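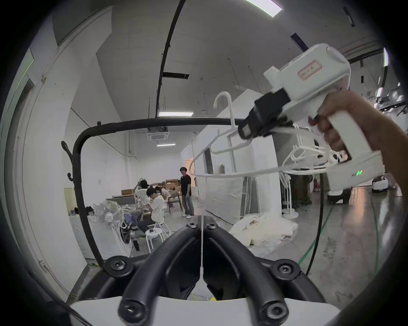

Eleven Shirts and a Broken Zipper

I own eleven shirts and wear four of them. I know this because last Sunday I laid them all out on the bed, the way the magazines tell you to, and then had nowhere to sleep until I'd dealt with them.

The plan was a clear-out. I have moved apartments twice with a corduroy jacket that has a broken zipper, and both times I told the person carrying the box that I was going to get it fixed. The second time the person was Teun Timmermans, who put the box down on the stairs and asked me to name the tailor. I couldn't. He still helped, but he took the good pizza.

So, the jacket. There is a repair place called Zerkis two blocks from me, wedged between a dentist and a store that sells only lamps. I had walked past it 274 times by my own conservative math (weekdays, minus a bad flu). The woman at the counter turned the jacket inside out, said "hm" in a way I felt in my knees, and told me it would be ready in 10 days. She also asked whether I wanted the lining done. I hadn't known there was a problem with the lining. There is now.

The shirts went less well. One I kept for painting, though I rent and am not allowed to paint. One was a gift from my aunt, who visits in October and checks. Two don't button at the neck, but I've been told necks can change. That left three for the donation bag, and by evening I had taken one back out because it looked sad in there.

I did buy decent hangers. The wire ones from the dry cleaner had been giving all my sweaters little shoulder horns, and I'd been walking around like a minor devil for years. Plastic, white, cheap. The closet now looks as if a more sensible man keeps his four shirts in it.

The jacket comes home next week. I'll probably wear it to pick up the lining.

Search this blog Go

Comments

Ghazal Hassanpour: The shoulder horns come out if you steam them. Also please throw away the painting shirt.

Teun T.: It was one slice. And the box had books in it too.

mapleandrust: How much was the zipper? Mine has been broken since college.

Contact | Copyright Romden Notes | Back to top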